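# Two Jaws, One Dressing Table

In January, the workshop in Jirkcombe began to compare two hand-held grippers, the Senura and the older Gindside.
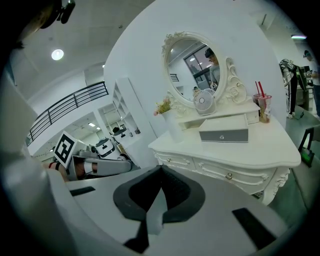

The rules are simple. Each operator makes 110 attempts with one tool, has a tea break, then changes to the other. A pull on a drawer knob counts only if the drawer opens fully.

The Senura has a padded jaw in the shape of a V, and round knobs suit it well. It lost its hold 2 times in the first session. The Gindside lost 10, mostly on plastic cups, which it squeezes too hard – my own hand was guilty of this also.

Weight is another question. After an hour the Senura pulls on the wrist, and I was glad to put it down. Rungrueang, the firm that supplies the pads, promises 1,000 grips before they need changing. The workshop will continue until one set wears through.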